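Part 3: Fitting the covers and getting them to stay put

Right, by now you should have your Waltberg cover set out of its bag and shaken out over a chair for a day. If you skipped that bit, go back and do it, as the folds are murder to work with straight from the packet. I'm assuming you've measured up as in Part 2 and that you've got the seat pieces and the back pieces in separate heaps. Mix them up and you'll be swearing by teatime — I was.

What you need

Your cover pieces, the foam rods that came with them, a blunt wooden spoon, a few safety pins and a lint roller. A second person helps with the long base piece but I've done it alone.

Steps

1. Hoover the sofa properly, down the gaps and all. Crumbs under a fitted cover feel like gravel, and you won't want to take it all off again.

2. Find the label on the base piece. On the Gerkden range it's sewn at the back left corner as you stand facing the sofa. Older sets have it on the right (Morena Rizzi wrote in to tell me this after fitting hers back to front, twice, so thank you Morena).

3. Lay the base piece over the whole thing and pull it down at the back first. Don't tug at the front yet. You want the back seam sitting straight along the bottom edge before you do anything else.

4. Work forwards over the arms. Smooth with the flat of your hand, then tuck. It'll look baggy at this stage and that's fine.

5. Push the spare fabric down into the gap behind the seat with the handle of the spoon. Go along bit by bit, not all in one place.

6. Slide the foam rods in on top of the tucked fabric. They should go in snugly with a bit of a shove. If one pops straight back out, you've got too much cloth bunched under it, so pull some up and try again.

Caution: never use a knife, ruler or knitting needle for the tucking. I put a neat hole in a lovely mustard cover that way and I still think about it.

Note: the rods can be cut with kitchen scissors. Cut them a touch too long, as they squash down.

Doing the cushions

7. Turn each cushion cover inside out, put your hands into the far corners, grab the cushion through the cloth and flip the cover over it like a duvet.

8. Zips go to the back or underneath. Close them slowly and keep a finger behind the teeth so the lining doesn't catch.
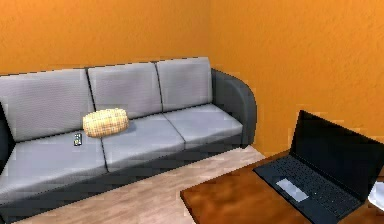 9. Start with the back cushions and leave the seats till last, so you've got room to get your knees in. Line the piping up before you let go, then give each cushion a good thump in the middle to settle the filling. On a three-seater with separate cushions, like the grey one here with three along the back and three to sit on, I do the two ends first and squeeze the middle one in between them. Then step back and look at the gaps between the cushions, which will show you straight away if one has gone in crooked.

10. Sit on every seat, wriggle about a bit, get up and re-tuck whatever has come loose. Do this again after 2 days of normal use, when the fabric has relaxed.

Caution: if you've got a sofa bed, don't fit the rods at all. They can get dragged into the folding frame. Use safety pins on the underside, and take them out before you open the bed.

Washing is in Part 4, along with what to do about shrinkage on the cotton sets.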